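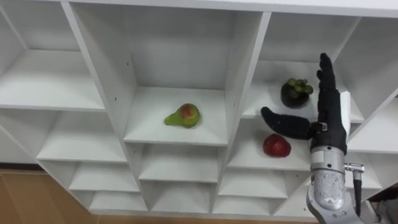
Re: [teleop-users] Operator looks at the wrong hand
January 29, 2025

On the Geluscombe list, someone wrote:
> We recorded 95 episodes of shelf picking by remote control.
> The trained policy reaches well but often stops before it
> closes the fingers. Is this from our data or from the model?

I think it is from your data. We had the same problem at Drulville last winter, with 233 episodes.

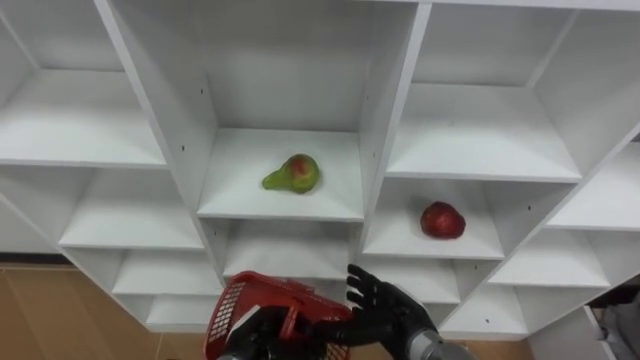 Pauses of the operator are copied by the policy more than you expect. When we replayed our episodes slowly, we found a wait before almost every grasp, because the operator was checking the other arm. With a shelf like this one, the left hand holds the basket by its handle and the right hand is open under the apple, so the operator must think about two things. In our recordings some waits lasted 30 frames. We now ask the operator to place the basket arm first and then leave it alone until the fruit is in the fingers.

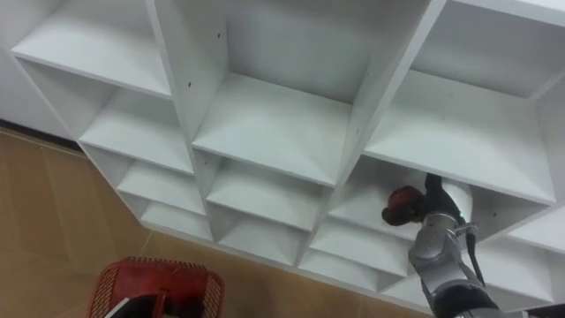
Gripper inside the cubby with the dark red object, basket on the floor.

We also cut the waiting frames with the Costetti trimming script, but please keep a copy of the raw files. I cut too much the first time, and the hand closed too early on the pears.

Could you tell me which control rate you use? And does your operator wear the Georgiev glove or use a joystick? With the joystick I would first check the delay. I can share our settings file in February, after I clean it.

Regards from Drulville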